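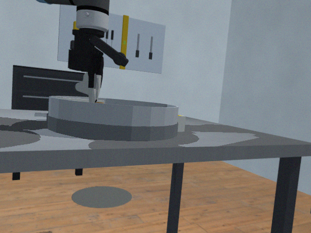 A **basin** is a wide, open vessel, usually round and shallower than it is broad. Basins have been made from clay, stone, wood and metal, and later from enamel and plastic.

## Use

Before piped water, most homes kept at least one for washing hands, dishes and vegetables. In the hill town of Jeltance, potters sold them in 3 sizes, the largest 14 inches across – a width that suited the local washstands. Some 300 were fired each July.

## Form

A rolled rim stiffens the wall and gives the hands a grip. Basins with a pouring lip are often classed as bowls or pans.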